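Two-Arm Stamping from Demonstration: Project Report
Guadalupe Meléndez, Uriel Montes, Baltazar Cervantes
Supervisor: Consolacion Quiambao
8 October 2022

1. Background

Stamping a sheet of paper is easy for a person and harder for a robot than it looks. The stamp has to be picked up straight, pressed into the ink, carried to the paper and pressed again, flat and with enough force to leave a mark. If the block tilts by a small amount in the gripper, one edge prints dark and the other edge does not print at all.

We chose the task because it leaves a record. With most pick and place tasks you can only say whether the object ended up where it should. With a stamp the mark on the paper also shows how well the press was done. Our question was whether a policy trained only on human demonstrations would learn the press well enough to leave a readable mark, and whether adding a second camera view would help.

2. Setup

We used two arms facing a white table, each with a black two-finger gripper. The stamp is a rectangular wooden block. The ink is red and the paper is plain white. We named the control software Vetton, after the folder it started out in, and the name stuck.

There are two camera views, one from head height and one from chest height. The head view shows more of the paper. The chest view is lower and shows the grippers from closer to the side, but the stamp is often near the bottom of the picture or out of it.

3. Collecting demonstrations

Uriel and Baltazar recorded 60 demonstrations by teleoperation. We threw out 13 of them, mostly for dropped stamps or for a press that missed the paper, and trained on the remaining 47. The right arm does the stamping in all of them. The left arm was under control too, and its joint positions were logged in the same file, but it had no job in this version of the task.

We did not change the paper after each run. This saved time, but it meant the policy saw sheets with many old marks on them, which matters for the results below.

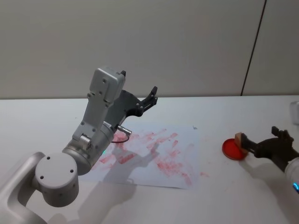
Head view, with the block in the right gripper and at the red dish. 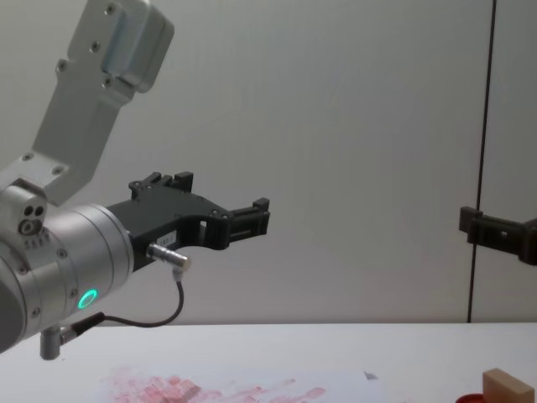
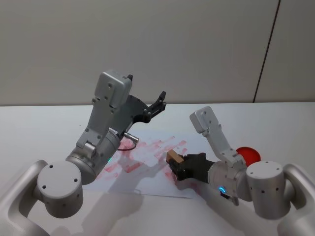 Head view again, the block down at the edge of the paper.

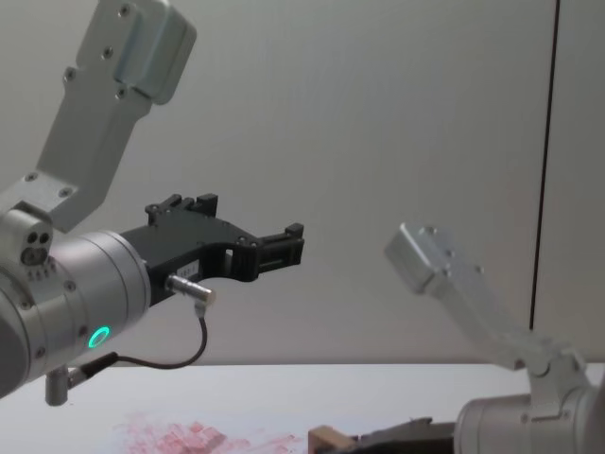 Why did we score the marks by hand when we could have used the camera?

We scored by hand because new marks often landed on top of old ones, and our image comparison could not separate the two. Rocío Bautista, who had not taken part in the training, scored each new print as full, partial or missing. She was not told which policy had made it.

4. Training

We trained two policies on the same 47 demonstrations. Policy A had the head view only. Policy B had both views. Everything else was kept the same, including the 1000 training epochs. Policy B took longer to train and we had to cut the image size once to fit it in memory, so we retrained A at the smaller size as well.

5. Results

Each policy was run on the same set of starting positions for the stamp. Policy B picked up the stamp more reliably. Policy A tended to close the gripper slightly too high, and then the block turned in the fingers when it touched the ink.

Once the stamp was held properly, the two policies did about equally well at the press itself. Most prints from both were partial. Neither policy has any force input, so the depth of the press comes only from position, and a small error in height was enough to lose half of the print. We had expected the chest view to help here and it did not.

Both policies also liked to stamp where there was already a lot of red. On a clean sheet they hesitated over the paper, and in 7 runs Policy B went back to the ink without stamping at all. We think this comes from leaving the same paper out during collection.

6. Problems

The time stamps from the two cameras drifted apart during long sessions - we only noticed after the first week. Those recordings were realigned using the moment the gripper closed. It worked for most of them, but we are not fully sure about three.

The wooden block also picked up ink on its sides, and it got more slippery to hold as a session went on. We wiped it between sessions, which was not often enough.

7. Next steps

Guadalupe will repeat the collection with a new sheet for every run and finish it by December. We also want to estimate force from the motor current in the right arm and give that to the policy as an extra input. After that the left arm should get something to do, probably holding the paper still. The training code and the scoring sheet are in the Undelden folder on the lab drive.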